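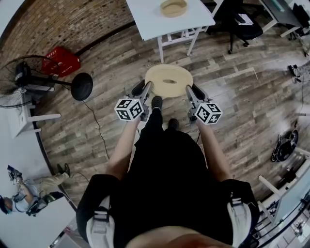 Ring toss, also called hoopla or quoits in some places, is a family of games in which players throw rings so that they land over or near a peg. The rings may be made of rope, rubber, iron, plastic or wood. Wooden rings are usually left pale and plain, like the round light-wood one lying on the floor in the picture, and are common in sets meant for indoor use. They keep their shape well but can bounce on a hard surface, so many players lay a mat or a piece of carpet under the peg.

Equipment

A basic set has one peg fixed to a flat base and a handful of rings. Larger sets have several pegs, each with its own score painted beside it. Garden sets often come with a cross-shaped base that can be taken apart for storage. Rope rings are made by joining the two ends of a short length and binding the join with tape or twine. They are quiet and land softly, and for this reason were long used on the decks of passenger ships.

Iron rings are heavier and belong to the outdoor game of quoits, where they are thrown at a pin set in a bed of clay. The clay holds the ring where it falls. Beds need watering in dry weather and are covered when not in use.

Play

Players stand behind a line and throw in turn. In most home versions a ring that goes over the peg scores and any other ring does not. Some rules give a lower score to a ring that leans against the peg. A game may be played to an agreed total or over a fixed number of rounds. Where children and adults play together, the children are often given a nearer line.

The ring is generally held flat between the thumb and fingers and thrown underarm or from the side with a turn of the wrist. The spin keeps it level in the air. In the clay game the ring is pitched higher, so that it drops steeply and cuts into the bed.

Fairground hoopla

At fairs the rings are thrown over prizes standing on blocks. To win, the ring must normally pass over the whole block and lie flat on the table. The gap between ring and block is small, and stalls differ in how many rings are sold for a turn.

The Brarby game

A local form is played in the village of Brarby. It uses wooden rings and a sloping board with 7 pegs, the top peg being worth the most. Each player throws from a distance of 2 metres, and a match ends when one side reaches 176 points exactly. A throw that would take the score past this figure does not count, and the turn passes to the other side.

The season opens on 21st July and runs until October. There are 29 teams in the village league, most of them based in pubs and social clubs. The winning team holds the Paulauskas Cup for a year. Boards were at one time made by local joiners to slightly different slopes, which gave home teams an advantage. The league now uses a single pattern supplied by the firm of Zoltton, and older boards may be used only in friendly matches.

Related games

Horseshoe pitching follows much the same plan, with open shoes in place of closed rings. Deck tennis uses a rubber or rope ring thrown back and forth over a net and has no peg.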